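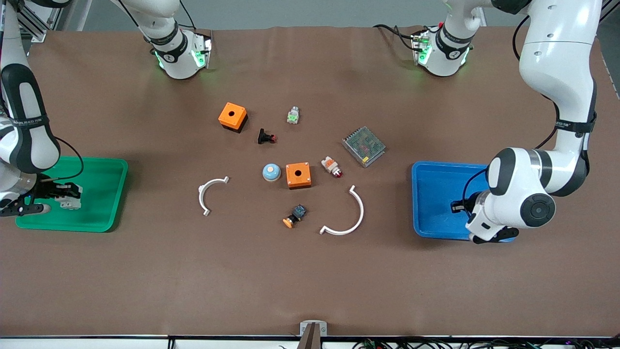 Figure 4. Brown work mat with the green tray on it.

Setting Up Your Nakance Work Mat

Welcome! Let's get your new mat settled in, and please take your time over it.

1. Unroll the mat on a clean table and let it rest for 40 minutes - longer if your room is chilly.
2. Smooth it out gently with both hands, working from the middle toward the edges.
3. Wipe it with a damp cloth and let it dry.

Note: A faint smell is normal for the first day or 2.

Caution: Never iron the mat, even on low.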